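Print this page | E-mail this page

Why did my Numia stop halfway through a job in May, and is it safe to use again?

We're so sorry if yours was one of them! A fault in the wrist joint made the arm sag when it reached sideways, and more than 1,000 units needed the same small repair. If yours still droops, please switch it off at the wall, keep your hands clear of the gripper (it can drop quite suddenly) and ring Omprakash Katiyar at our Wunport workshop, who will happily talk you through it, Sundays included.

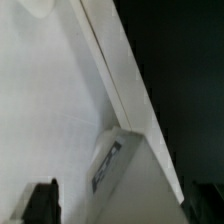
Photo: Pankaj Bhatia / Rawat

A wrist-camera view with a gripper finger at the lower left.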